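Why Do Agates Have Stripes?

I keep an agate in my coat pocket. It weighs 101 grams, it's the color of weak tea, and if you saw it on a path you would walk right past it. On the outside it's a lumpy brown potato. But one side has been sliced flat and polished, and on that side there are stripes, dozens of them, curling around each other like the rings in an onion. People always ask me who painted it!

No one did. The stripes grew there, and today I want to tell you how.

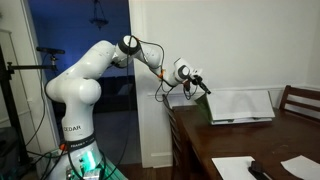
Durport, February 21, 2024

Let's start with a bubble. You know how soda is full of gas, and the gas makes bubbles? Lava has gas in it too. When lava pours out and cools, some of those bubbles get stuck. The rock goes hard around them, and you end up with a stone full of holes, a bit like Swiss cheese. Some holes are as small as a pea. Some are as big as your head.

Now along comes water. It trickles through tiny cracks in the rock, and as it goes it picks up something called silica (say it SILL-ih-kuh). You've met silica before, even if you didn't know its name – most beach sand is made of it, and so is most window glass. The water carries the silica into the hole, so mixed in that you couldn't see it if you tried. Then, little by little, some of the silica gets left behind on the walls.

That makes one layer. It can be thinner than a hair. More silica settles on top of it, and then more, and the layers build from the outside of the hole toward the middle. So the oldest stripe is usually the one on the outside, which surprised me a lot when I was nine. I'd thought agates grew outward, like trees do.
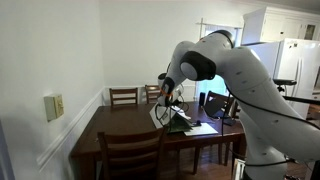 Sometimes the silica fills the whole hole and you get a solid agate. Sometimes it stops early and leaves a hollow in the center, and then there may be sparkly crystals pointing inward, like teeth. A hollow stone with crystals inside is called a geode. My friend Jui-lin Lau has one on her windowsill and she keeps her earrings in it.

So where do the colors come from? Pure silica has no color of its own. The water carries other things too, in very small amounts, and iron is the big one. Iron is what makes rust, so you can guess the colors it gives: red, orange, yellow and brown. If one layer gets plenty of iron and the next gets hardly any, you see a red stripe and then a pale one.

And what about the bright pink slices in gift shops, or the electric blue ones? Those have nearly always been dyed. Agate has tiny spaces between its crystals, far too small to see, and dye can soak into them. I don't mind a dyed agate (I own a purple one and I love it) but I do like the shop to tell me. 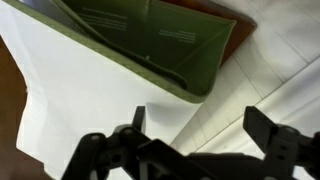
Agates don't have to be a mix of different colors. Plenty of them stick to just one, and you find the stripes by looking for lighter and darker shades of it. Take the green dustpan: the rim is a lighter green, and down inside the scoop it's darker. It's all green, but your eye can follow the line of the rim easily. A gray agate works like that. Tip it toward a window, go slowly, and the pale bands start to show up next to the darker ones.

People have been telling stories about these stones for a very long time. The name comes from a river in Sicily that the ancient Greeks called the Achates, where they picked up lots of them. Some people believed an agate could keep you safe from storms. Some thought it would help with a scorpion sting – please don't try that, go and find a doctor! Others carried one to feel brave or calm. A stone can't really stop a storm, but I do hold mine at the dentist's, and I like having something smooth to rub with my thumb.

Want to look for one yourself? Try a gravelly beach or the edge of a stream, with a grown-up, and check first that you're allowed to take stones home. Wet stones show their colors best. Look for one that glows a little at the edges when you hold it up to the light. Don't look straight at the sun, though.

Cameron Pirihi wrote to ask if you can scratch an agate with a steel nail. Usually you can't, Cameron. Agate is harder than most nails, so you may just leave a gray streak of metal on the stone, and it'll rub off.

In May I'll be writing about stones that float.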